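Furniture & Finishes > Tables and desks
Thread: Dark line down the middle of the table – wax it, glue it or learn to love it?

gatelegged
Monday, December 11, 2023
I bought a Trelteo table secondhand in March, light oak colouring, two panels meeting in the middle. I knew there was a join. The seller called it "characterful", and I drove home with it anyway, so some of this is on me.

The join is thin but dark, and it eats things. So far it has had toast crumbs, glitter from a birthday card and what I think was a lentil. I've also noticed that anyone writing a shopping list on it pokes the biro through the paper at exactly the same point. Tablecloths have been suggested at home and rejected, by me, on the grounds that I'd have to iron them.

Do I fill it, and if so with what? It doesn't extend. There are no runners underneath, just two brackets and a lot of old chewing gum.

bodgerbelle
Soft wax. The stick sort you press in with a plastic scraper and buff off with a sock. Get it a shade darker than the wood, as a pale one looks like toothpaste.

Vondráček
Please don't put wax in a moving joint. The two panels swell and shrink with the heating. By February you will have a nice little ridge of wax standing proud of the surface, and by summer it will be on your sleeves. Take the brackets off, clean both edges, clamp, screw the brackets back. An afternoon's work.

bodgerbelle
It's an afternoon's work if you own clamps that go across a table. Mine stop at 40 cm and so does my patience.

gatelegged
I own one clamp. It's currently holding the bathroom shelf up.

underlay_dave
What are you all doing at these tables that a line matters? I had one with a gap you could post a birthday card through. We called it the letterbox and got on with our lives.

Evaristo Morelli
Same sort of top at ours, two panels, and I've left the join alone for years. It's the dark line left of centre in the first of these.
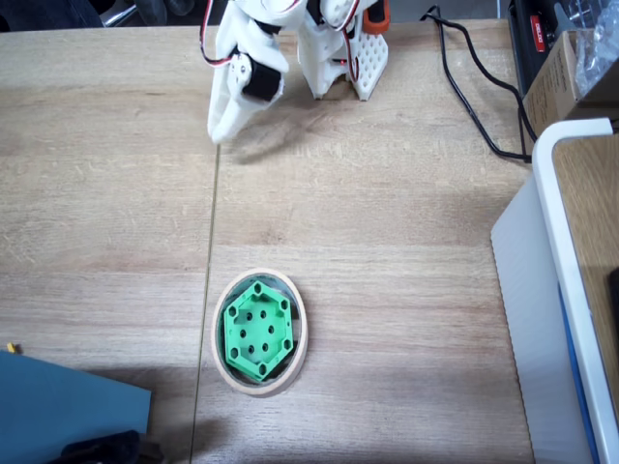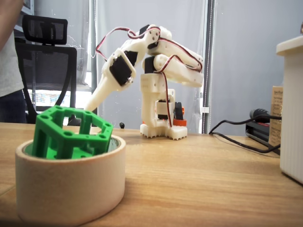
What I do is run a wooden cocktail stick down it on a Sunday, then the brush attachment on the hoover. Takes less time than reading this thread. I did try filling one once, on a sideboard of my mother's, and she mentioned it at every meal until she moved house.

My one rule is that anything smaller than a lentil gets sorted in something with a rim. I used to do screws straight on the wood and spent half my evenings under the table with a torch. Now it's a saucer, or the lid off a biscuit tin, whatever is nearest.

bodgerbelle
I have just gone and tried the cocktail stick on mine. I wish I hadn't. There was a layer structure, like cliffs.

Vondráček
Cleaning it every week for years is surely more work than tightening two brackets once. I say this with affection.

Evaristo Morelli
Probably. But I can do mine with a cup of tea in the other hand.

underlay_dave
Proper question for once. Has anyone used that Pullix tape that goes on the underside and is meant to stop things dropping through? The chap in Drakmont tried to sell me a 10 metre roll and I panicked and bought hinges.

bodgerbelle
Used it on a desk. It does stop things falling through. They stay in the gap instead, stuck to it. I had a staple in there like a fly in amber.

gatelegged
Right, that rules out tape. Update: I've had the table upside down on a duvet. One of the brackets was missing two screws out of four, so Vondráček is annoyingly at least half right. I put new ones in (the 13 mm, the longer ones would have come out through the top and given me something new to post about) and the gap has closed to the thickness of a fingernail.

The lentil was a bead, by the way.

Vondráček
Which fingernail? And did you clean the edges first?

gatelegged
Thumb. And no, I was excited.

Vondráček
Then you have tightened it onto the crumbs. Undo it, clean it, do it up again.

bodgerbelle
Or wax.

Vondráček
No.

gatelegged
It's the right way up with dinner on it now, and it took two of us to turn it. I'll look at it again in March. Cocktail sticks are on the shopping list, which I wrote on the worktop.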